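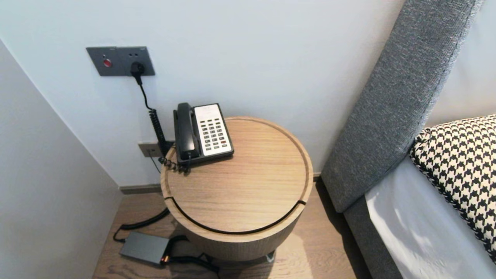 The bedside corner is the first thing I look at in any hotel room, so in the show rooms of the Walczak furniture works I went to it directly, before the wardrobe and before the coffee. My wife and I run a guesthouse with 12 rooms, and in July we must change all the small tables. I came to the open day with a notebook and with one question: what will a guest put next to the bed, and will it stay there? The table in the first show room was round, like a short drum, in a pale oak tone with a fine horizontal grain. The top lies a little lower than the rim. I liked this immediately, because a ring or a pen which rolls will stop at the edge. The telephone stood near the back of the top, to the left side, and its curly cord went over the edge behind, in a small tangle. I have the same tangle in every room at home.

The works is on the road out of the town, after the sawmill, and the bus stops at the gate. We were received by Teresa Wieczorek, who is responsible for the show rooms. She gave us a paper map and let us walk alone for the first half hour. I think this was a good decision. When a seller stands beside me I always look at the price and not at the furniture.

The model is called Stavik. It costs 300 in the smaller size, and for orders above ten pieces there is a discount which they discuss by e-mail. The matching headboard is separate. In the show room the headboard was gray and upholstered, and the table stood between it and the wall, so I could see how it works in a narrow place. A round table in a corner loses some space behind it, this is clear, but a person who gets up in the dark does not hit his knee on a sharp corner. We have had complaints about this.

What I noted also is the wall. High up there was a dark gray plate in two parts, one with a red button and one with a socket where a black plug was inside. The cord went down from there to behind the table. In my opinion the socket was too high for a bedside. Guests want to charge the telephone which they bring with them, and they do not want to sit up for it. There is another outlet, a beige one, low on the wall, but it was partly hidden by the table. I said this to Mrs. Wieczorek and she wrote it down. She said the electric fittings are not from them, and that every hotel decides this for itself.

At eleven o'clock there was the tour of the workshop with Lucian Nedelcu, the foreman. We were a group of hotel people and two students. He showed how the curved side is pressed and how the groove inside the rim is cut after the top is already in its place. It was very loud and I did not understand everything. I asked if the groove collects dust. He laughed and said yes, a little, and that a soft brush is enough. For me this is not a small matter, we clean every room every day, and I would prefer the top without it.

The surface is finished with an oil from Sollport. They gave us a sample board with coffee, red wine and hand cream on it, left overnight. The coffee had left nothing. The wine had left a weak mark which you see only from the side.

Lunch was soup and bread in the canteen. I sat with Mylene Evangelista, who buys for a bigger hotel, and she told me she has ordered the square version from another maker and regrets the drawers, where guests forget everything. The Stavik can be ordered with a door or without. She advised me to take it without.

In the afternoon I looked at the beds, but the one I liked was 2,139 and I closed the notebook. The simpler one was 1,199, with a mattress, and it creaked when I sat down.

I have asked for one table to try in our room number four. Delivery is three weeks. The next open day is in July, too late for us, but the show rooms can be visited on weekdays if you call before.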